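Data card for the Plarkon household contents claims table, version 2. Read the section on known faults before fitting anything to the `settled` column.

# Plarkon contents claims

A table of closed claims on household contents policies, one row per claim, with a second file holding the free-text loss notes. Policies were sold through the Hundano broker desk and underwritten on a single wording. Buildings cover, motor and travel are out of scope and have been removed, including where they were bought as part of a bundle.

| Item | Value |
|---|---|
| Rows in `claims.csv` | 1269 |
| Rows in `notes.csv` | 1269 |
| Claims with a nil settlement | 174 |
| Currency | pounds sterling, stored as pence |
| Encoding | UTF-8, comma separated, header row present |
| Last rebuild | May |

## Files

- `claims.csv`: policy band, peril, amounts, dates as day offsets
- `notes.csv`: claim key and redacted loss note
- `perils.json`: lookup from peril code to wording clause
- `check.py`: runs the consistency tests listed under Checks

The two CSV files join on `claim_key`. The key is a random string and carries no ordering. Do not sort on it and expect policy sequence.

## Columns in `claims.csv`

| Column | Type | Meaning |
|---|---|---|
| `claim_key` | string | join key |
| `peril` | string | code, see `perils.json` |
| `sum_band` | integer | band of the contents sum insured, 1 is lowest |
| `excess` | integer | total excess, compulsory plus voluntary, in pence |
| `claimed` | integer | first figure put forward by the policyholder, in pence |
| `settled` | integer | amount paid after excess, in pence |
| `notify_day` | integer | days from loss to notification |
| `close_day` | integer | days from notification to closure |
| `accidental` | 0/1 | accidental damage extension held at the date of loss |
| `average` | 0/1 | average clause applied for under-insurance |

`claimed` is not revised when the policyholder later adds items. A settlement larger than the first claim is therefore possible and is not an error.

Where `average` is 1, the settlement was reduced in the proportion that the sum insured bore to the value at risk. The value at risk itself is not released. It can't be recovered from the other columns, as the assessed loss before reduction is also withheld.

## Peril codes

`EOW` is escape of water. `THF` is theft following forced entry. `THN` is theft without forced entry, which the wording covers only for named items. `FIR` covers fire, smoke and scorching. `ACD` is accidental damage and should appear only where `accidental` is 1. `STM` is storm.

Textiles are the awkward group. Curtains, bedding and clothing are contents under the wording, fitted carpets are buildings, and loose rugs are contents. A scorched or stained textile is coded by cause, so the same damaged tablecloth could sit under `FIR`, `EOW` or `ACD`. Anyone wanting all textile losses has to work from the notes.
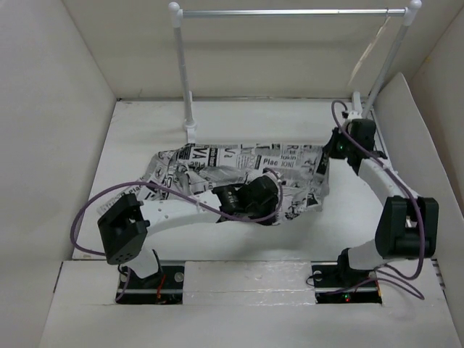

Huang objected to this on the version 1 tracker: coding by cause hides the item type, and item type is what drives the cost of a contents claim. The suggestion was a second code for the main item lost. Adopted in part. An `item` code was tried on a test extract, but many notes list several items with no prices against them, and two people coding the same note often chose different main items. The column was dropped from the release. The coding sheet is available on request.

## Notes file

Loss notes were typed by claims handlers during or after a telephone call. They vary from a few words to 300 words, the upper limit of the handling system. Notes at the limit are often cut in mid-sentence, and the remainder was not kept.

Redaction was done in two passes. The first replaced names, addresses, telephone numbers and policy numbers with fixed tokens: `[NAME]`, `[ADDR]`, `[TEL]`, `[POL]`. The second was done by hand and removed details that could identify a household in combination, such as an unusual instrument together with a trade. Such passages are marked `[CUT]` without any indication of length.

Spelling has not been corrected. Handlers' short forms are left in place. The common ones are `PH` for policyholder, `LA` for loss adjuster, `NFO` for new for old and `W&T` for wear and tear.
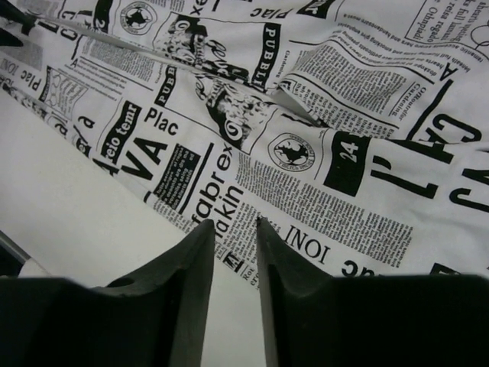

Item names also follow the handler. "Settee", "sofa" and "couch" all occur, and so do trade names used as ordinary nouns. A search on a single term will miss rows.

## Known faults

1. `close_day` is wrong for reopened claims. It gives the first closure, while `settled` gives the final amount. There is no flag for reopening.
2. A nil settlement has more than one cause. It may mean that the loss fell below the excess, that the claim was declined or that it was withdrawn. The source system used one closure code for all of these.
3. `notify_day` is 0 where the date of loss was unknown as well as where notice was given on the day. This mostly affects `THN` and slow leaks under `EOW`.
4. Replacement goods supplied through the Bular voucher scheme are recorded at face value, not at the discounted cost to the underwriter. Settlements paid by voucher therefore look dearer than cash ones.
5. The excess on `EOW` changed part-way through the period. Both values are present and both are correct.

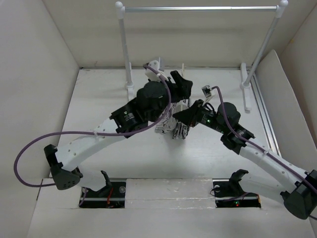 6. `sum_band` is taken at closure. If the sum insured was raised after the loss, the row shows the new band.

## Checks

`check.py` exits with a non-zero status if any of these fail:

- every `claim_key` occurs once in each file
- no negative amounts
- every `peril` value is present in `perils.json`
- `ACD` rows have `accidental` set to 1
- `average` is 0 where `settled` is 0

The last test is a rule of the release. The source system did hold a few rows with both, and the flag was cleared.

## Use

Suitable for teaching, for testing claims software and for work on short insurance text. Unsuitable for setting premiums: there is no exposure file, so claim frequency can't be calculated. Policies without a claim are absent.

Do not attempt to identify policyholders or to restore redacted passages. Report any missed redaction by claim key only, without quoting the text.

## Changes from version 1

- notes moved to a separate file
- amounts changed from pounds to pence
- `THF` and `THN` split from a single theft code
- `region` removed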